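Halina Żak had been dead for 34 matches in a row, and she was starting to take it personally.

The game was called Gemlow. It was free, which meant it had cost her $299 so far, most of it on a gold rifle that fired exactly like the gray one. Her squad was called Plillement, after a word Bogumił had typed with his elbow and couldn't afford to change. Name changes were 14 rubies. Rubies came in packs of five.

"Left stairs," said Bogumił in her headset. "They're all on the left stairs."

She went right. They were all on the right stairs.

While she waited to respawn, she watched the player who had shot her. His name was Clenditz, his rank was a skull with wings on it, and he was dressed as a beekeeper. He crouched over her body a few times, in the traditional manner, and jogged off toward the train yard.

"Who spends money on a beekeeper suit?" she said.

"You own a rifle made of gold," said Bogumił.

In the next round she tried something new and stayed put. She sat behind a crate in the bakery for three full minutes, listening to her team get wiped out one by one and explain why it was lag. Then the door opened and in came the beekeeper, reloading — a bad habit in a bakery. 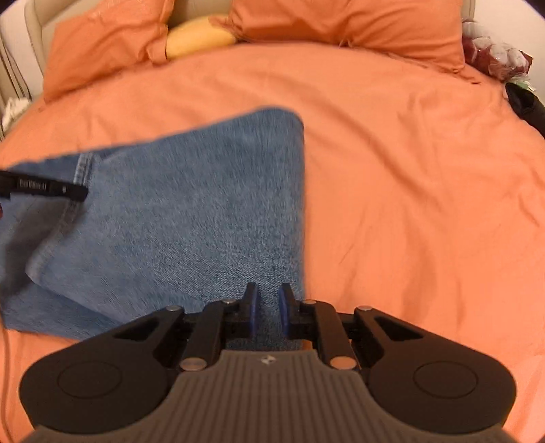
She had the shot. She had the gold rifle up and his veil square in the sights. What she didn't have was ammo, having fired all of it at a pigeon in minute one.

A line of text popped up in the chat.

"nice gun," wrote Clenditz.

"Thanks," Halina typed, one-handed. "Nice veil."

"my mom bought it for me."

He crouched twice. She crouched back. Then he shot her, and the match was over, and Bogumił wanted to know what on earth she'd been doing in the bakery.

"Networking," she said, and queued up for another one.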